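Poren Community Help
Boards > Robot teaching and demonstration > Two-handed tasks

Is showing by hand really better than driving the arms remotely? Food box with side clips

Posted by lidlocker

We pack and close lunch boxes for a small kitchen business and last January we were talked into a two-arm Flelametti set. The arms are fine. My problem is the teaching, and before I spend any more of other people's time on it I would like to hear from somebody who isn't selling anything.

The job sounds like nothing. Take hold of a plastic food box at both ends, lift it, turn it round, set it down, and press the clips on the long sides shut. Anyone over the age of four can do it. We first tried it with the remote control handles that came with the set, where you stand at a distance and the arms copy you. I hated it. You can't feel the box, so you either squash it or drop it, and after an hour my wrists were finished. The person who trained us said we would "get into it". I did not get into it.

Then the Emivbridge rep told us to forget the remote handles and use hand-held grippers, one in each hand, and just do the job on a table while the cameras on the grippers record. No arm involved at all. Their brochure says that 600 demonstrations is enough for a two-handed task. We have done 605. I know that because the software puts the number in the corner and I have been staring at it.

This is the box, or the same sort of box, with a gripper on each end:

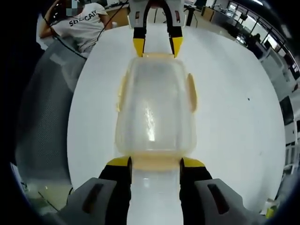
Both ends held, clip tabs along the long sides.

It goes quickly, I will give them that. But the arms, when they play back what they have learned, get the near end right and then dither at the far end. The second gripper comes down short, or it comes down on the lid and pushes. Sometimes it closes on air and carries on as if it had hold of something. The clips we haven't even got to.

So:

Has anybody had hand-shown demonstrations carry over properly to real arms for a see-through object? Or is it a nice idea that works for wooden blocks in a video?

Is it worth going back to the remote handles for this one task? At least then the arms are the ones doing it.

And is 600 a real number or a brochure number?

I have read the Emivbridge guide twice. Please don't link me to the guide.

Posted by northbench

Brochure number.

I don't mean they made it up. I expect somebody did get a two-handed task going with 600. But it will have been one box, one table, one pair of hands, and the lights left alone. You can't take a figure like that and hang it on your own kitchen. We did a drawer job with 3 different people showing it and the thing got worse before it got better, as each of them opened the drawer in their own way and one of them used his elbow between takes. More was not better until we made them agree on how to do it.

On your actual trouble, I'd look at the box before I blamed the method. Clear plastic is a pig. The table shows through it, so the camera is being asked to find an edge that is mostly the colour of whatever is underneath. Look at your own picture: white table, cloudy box, and a great stripe of glare down the middle. The orange rim is about the only honest part of it. If your arms manage the near end and miss the far end, I would want to know how the far end looks from each camera in the moment before the fingers close, and whether the glare sits in the same place every time. If all your recordings were made at the same time of day with the same window, the stripe may well be one of the things it has learned to steer by. Then you run the arms in the evening and the stripe is gone.

Cheap test. Put a dark mat on the table, record a small batch, and see if the far end improves. If it does, you have your answer and it costs you a mat. If it doesn't, I'm wrong and you've lost an afternoon.

I would not go back to the remote handles. I have never seen anyone do a clip well with them. People say you get the real arm's movement that way and it's true, but what you also get is an operator who moves like a crane, stopping and starting, and the arms will copy all of that as well. Mine did. It used to pause above the drawer handle for no reason at all and it took us weeks to realise that was me, thinking.

The other thing, and I say this having spent the money: have you worked out whether a person with a free minute wouldn't be cheaper? Plenty of these jobs are only jobs for a robot because somebody has already bought the robot.

Posted by gasket_and_sons

Disagree with a fair bit of the above, though not the mat.

I have used both ways of showing for longer than I'd like and I don't think either deserves the fuss. Hand-held is fast and feels natural, and that's the trap. You do things with your hands that the arms can't do. You tilt your wrist to get round the lid. You let the box slide a touch between the fingers and catch it. You lean over. None of that bothers you when you're showing it, and then the arm gets to the same point and there's no room for its elbow, or the angle is past what the joint will do, and it stops short. "Comes down short at the far end" sounds to me exactly like an arm that has run out of reach. Before you touch the lighting, put the box where the arms would have it, measure how far they can get with the fingers pointing down, and mark that on your table with tape. Then do all your showing inside the tape. I'd bet a fair part of your 605 are outside it.

Speed is the other one. People who are good at it get quick, and quick is no use to you.

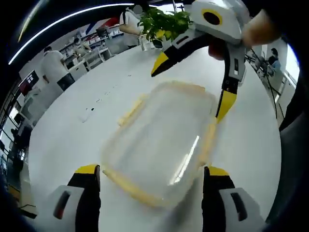

With a clear box you need the approach to be slow enough that the edge is sharp when the fingers are nearly there. If the box is a smear in every recording at the very point where it matters, then there's nothing for the software to learn from except the general direction, and general direction is what you've got. Go through a handful of your own, stop them just before the second gripper closes, and see if you could say yourself where the rim is. If you can't, don't expect the arms to. I throw those out. It hurts, but a short pile of clean ones has always done better for me than a tall pile of hurried ones.

Have a look at what else is on the table as well. Crumbs, bits of packaging, a plant that gets moved. A bit of variety is supposed to be good for it, and the people at Cruzado will tell you to scatter things about on purpose. Fine, once it works. I wouldn't do it while you still can't get the far end. And people walking about at the back of the shot are not the disaster some posts on here make out. Mine has had half the office wandering past and never cared.

As for closing on air and carrying on: that isn't a teaching fault, or not only. Nothing in a pile of good demonstrations shows it what a missed grip looks like. You have to show it some. Come down, miss, open, go back up, try again, all in one recording. It feels daft doing it wrong on purpose. Do the miss small, the way the arms miss, and don't ham it up. Cut the miss itself out of the training part if your software lets you mark sections, so it learns the recovery and leaves the mistake alone. The Flelametti software does let you, but the setting is under playback for some reason.

Clips: do them as a separate task. Box already on the table, held at one end, other gripper presses the tab. Joining the two tasks afterwards is dull work but it beats having one long recording where any slip at the start ruins the end.

And yes, 600 is a brochure number. My total for a jar lid was 1057 and I threw out a good many of those. I still wouldn't leave it running while I went to lunch.

Reply from lidlocker, August 5, 2025

Thanks both. Did the tape first, it being free. The far end of the box was outside the reach of the left arm in most of what we had recorded, and nobody at Emivbridge thought to mention it. So that's a lot of showing for the bin.

Moved everything nearer and started again. Too early to say. It still pushes on the lid now and then, so I have ordered a dark mat as well, and I'll try the going-wrong-on-purpose recordings once I can face it. Couldn't find the section marking under playback, by the way. Ours has it under export, greyed out. If anybody knows what switches it on I'd be glad to hear.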